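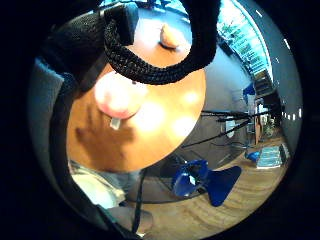 홈 > 사건·사고 > 온라인 화제 > 터스트사이드

검색어를 입력하세요 검색 상세검색

자전거 도둑으로 몰린 터스트사이드 배달 기사, 주민들 뒤늦게 사과 행렬

어제 저녁부터 제 알림창이 난리예요. 터스트사이드(Tustside) 사는 분들은 이미 다 보셨을 텐데, 동네 게시판 앱 스커너(Skerner)에 올라왔던 그 '자전거 도둑' 글 말이에요. 범인이라고 얼굴까지 공개된 헤미 트레바스키스 씨가 도둑이 아니었답니다. 경찰이 오늘 오전에 혐의가 없다고 확인해 줬어요.

처음부터 정리해 볼게요. 저도 중간에 휴가를 다녀오느라 앞부분을 놓쳐서 어젯밤에 글을 처음부터 다시 다 읽었거든요(새벽 2시까지요...).

시작은 3월 초였어요. 기차역 뒤쪽 보관대에서 자전거가 자꾸 없어진다는 글이 올라왔고, 도난 신고가 5건까지 늘어났습니다. 그러다 익명 회원 한 명이 트레바스키스 씨가 자전거를 끌고 골목을 걸어가는 영상을 올렸어요. 제목이 "이 사람입니다"였고 설명은 딱 한 줄, "자물쇠 끊는 거 봤음". 그런데 영상에는 자물쇠 끊는 장면이 없어요. 저도 세 번 돌려봤는데 그냥 걸어가는 모습뿐이더라고요.

그런데도 글은 하룻밤 사이에 355번 공유됐고 댓글이 342개 달렸어요. 댓글 분위기는... 옮기고 싶지 않은 말이 많았습니다. 집 주소를 올린 사람도 있었고, "경찰 기다릴 것 없이 우리가 가자"는 댓글에 좋아요가 줄줄이 붙었어요. 그리고 그날 밤 진짜로 간 사람들이 있었습니다!

트레바스키스 씨 말로는 밤 11시쯤 남자 4명이 현관문을 두드렸다고 해요. 문을 열지 않자 우편함을 발로 차서 떨어뜨리고, 마당에 세워 둔 자전거를 들고 가 버렸대요. 다친 사람이 없어서 정말 다행이에요. 저랑 통화하면서 트레바스키스 씨가 제일 먼저 한 얘기는 딸 얘기였어요.

"아이가 아빠 감옥 가냐고 물었어요. 제 자전거를 제가 끌고 갔을 뿐인데 뭐라고 설명해야 할지 모르겠더라고요. 체인이 빠져서 수리점까지 걸어가던 길이었어요."

그 수리점이 누니디스(Nurnidis)예요. 시장 입구에 있는 작은 가게인데, 여기 주인 클렘 코스티건 씨가 이번 일을 풀어 준 셈이에요. 코스티건 씨는 단골에게 영상 얘기를 듣고 바로 접수 장부를 찾아봤답니다. 영상이 찍힌 날 오후에 트레바스키스 씨 이름으로 체인 수리가 적혀 있었고, 2년 전에 바로 그 자전거를 판 영수증 사본까지 남아 있었어요. 코스티건 씨는 그걸 들고 경찰서로 갔고요.

"차대번호가 똑같아요. 더 볼 것도 없죠. 글 올린 사람이 우리 가게에 전화 한 통만 했어도 됐을 텐데요."

사건을 맡은 앵거스 매캘리스터 경사도 같은 내용을 확인해 줬어요. 트레바스키스 씨는 조사 대상에서 완전히 빠졌고, 지금은 오히려 집에 찾아간 사람들 쪽을 조사하고 있답니다. 이미 두 명은 신원이 나왔고 나머지도 곧 부를 예정이라고 하네요. 가져간 자전거는 강변 주차장에서 발견돼 주인에게 돌아갔는데 앞바퀴가 휘어 있었대요. 역 뒤 도난 사건은 아직 용의자가 없고 수사가 이어지고 있습니다.

스커너 쪽은 문제의 글을 내렸어요. 운영을 맡은 헨드릭 은쿠나 씨에게 왜 이틀이나 걸렸냐고 물었더니, 신고는 첫날 밤에 들어왔는데 밤에는 확인하는 사람이 없었다고 하더라고요. 앞으로는 개인 주소가 들어간 댓글이 올라오면 자동으로 가려지게 하겠대요. 글쓴이 계정은 정지됐고, 경찰이 요청하면 가입 정보도 넘기겠다고 했습니다. 솔직히 저는 자동 가림 기능이 왜 이제야 생기는지 좀 화가 나요. 작년에도 비슷한 일로 고등학생 한 명이 곤욕을 치렀잖아요.

게시판은 지금 완전히 다른 분위기예요. 사과 댓글이 계속 올라오고 있고, 지워진 댓글도 엄청 많아요(캡처해 둔 분들이 있어서 또 그걸로 싸우는 중이고요). 사스트리(Sastry) 거리에 사는 테인 애시비 씨는 본인 실명으로 긴 글을 올렸어요. 자기도 "꼭 잡아야 한다"고 썼던 사람 중 하나라면서, 어제 트레바스키스 씨 집에 가서 우편함을 새로 달아 주고 왔다고 해요. 애시비 씨한테 전화해 보니 목소리가 아직도 떨리더라고요.

"커피를 내주시는데 얼굴을 못 들겠더라고요. 차라리 화를 내셨으면 했어요."

트레바스키스 씨는 당분간 배달 일을 쉰다고 해요. 영상이 퍼진 다음 날 고객 몇 명이 배달을 거부했고, 회사에서도 며칠 집에 있으라고 했다네요. 쉬는 동안 급여가 나오는지는 회사에 물어봤는데 아직 답이 없어요. 답이 오는 대로 이 글에 덧붙일게요.

바퀴 수리는 누니디스에서 무료로 해 주기로 했습니다. 그날 밤 골목에서 뭔가 보신 분, 특히 차량 블랙박스 영상 있으신 분은 게시판에 올리지 마시고 터스트사이드 경찰서로 직접 연락해 주세요. 익명으로도 받는답니다.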